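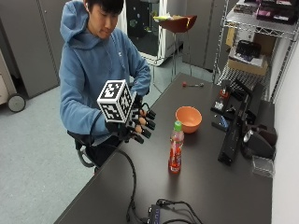 Issue 4, page 2

Tasteo Table Set: README

Tasteo is a set of 2,530 records on everyday handling of snacks and drinks at a table. It covers picking up, setting down, turning and passing. Cooking and eating are out of scope. The set is kept by Despina Vlachou; label checks are by Fiona Munro.

Item classes

bag - flexible snack packaging, any print. Includes bags with a clear section through which the contents show.
bottle - plastic drink bottle with a cap, upright or lying down. Cap colour goes in its own field.
bowl - round, open at the top, no lid. Material is entered only if known from the item list.
other - tools, cables, boxes and electronics that share the table with the food items. Not labelled one by one.

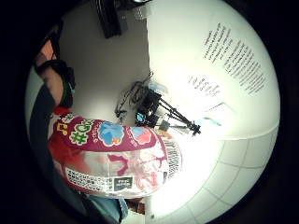

Class: bag. Printed front with part-clear lower section.

Bags are the hardest class to label. The outline changes with the grip, and the printed artwork can be mistaken for a separate item. Annotators draw the outline round the whole bag, sealed ends included. Text on the packaging is transcribed only when every character can be read; otherwise the field is left blank. Language is entered as a code, with "und" used where there is doubt.

Bottle and bowl are often close together. Each gets its own outline even where they overlap, and the nearer item is marked as front.
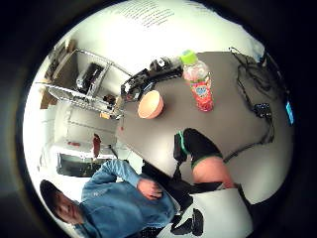
Classes: bottle (cap: green) and bowl, on the dark grey tabletop.

Known limits

Colour names vary between views of the same item. Release 2 keeps the name given in each view and does not merge them - use the item number for matching.
Drink flavour and fill level are not recorded.
Tundow format exports drop the cap field. Paisan exports keep it.

Changes since the last release

Class "packet" merged into "bag". Duplicate bowl entries removed in February.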